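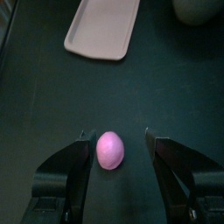
Wrist view, pink egg-shaped object between the open fingers, tray further up the table.

Pindbridge: wrist-to-overhead grasp planning for a two-arm bench

Hello, and thank you for taking the time to look at Pindbridge. It is the small planning layer we wrote so that the two arms on our bench could share a table without getting in each other's way, and it grew (as these things do!) into something we thought other people might like to have. It sits on top of Cerum, our low-level controller, and it takes its object positions from Ziretti, the perception package, so you will need both of those installed before anything useful happens.

What the planner does

At each step the planner takes one wrist picture per arm and one picture from the fixed camera, works out which arm ought to go for which object, and hands Cerum a short path to follow. The wrist view has the last word once the fingers are close to something small, and the fixed view is in charge for everything before that. We tried blending the two for quite a long while and were never very happy with it, so now there is a plain switch-over, which you can set with handover_distance in the config file.

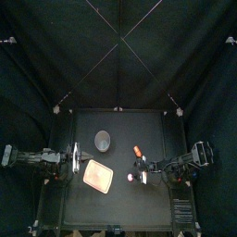 Deciding who goes first is the job of the arbiter, and it is the part we would most like you to read before changing anything. Each arm asks for a region of the table, keeps it while it is moving, and gives it back when the gripper is clear. If both arms ask for the middle at once, the one with the shorter path gets it and the other waits where it is.

What comes with it

There are 147 recorded episodes, 2492 grasp attempts in all, and 11 ready-made config files. Episodes recorded before March use the older Zinchenko calibration format, and the loader converts them as it reads them. Please don't convert them by hand as well, or the offsets will be applied twice and both arms will aim to the same side of everything.

Getting started

Install Cerum, then Ziretti, then run setup_bench and follow the prompts. After that, run replay with episode 31, which is short and friendly and uses most of the arbiter code.

Known problems

Dark containers on the dark table top are still found late, or at the wrong size. See-through things are worse, and for now we set their height by hand in objects.cfg. Fixes for either would be very welcome indeed.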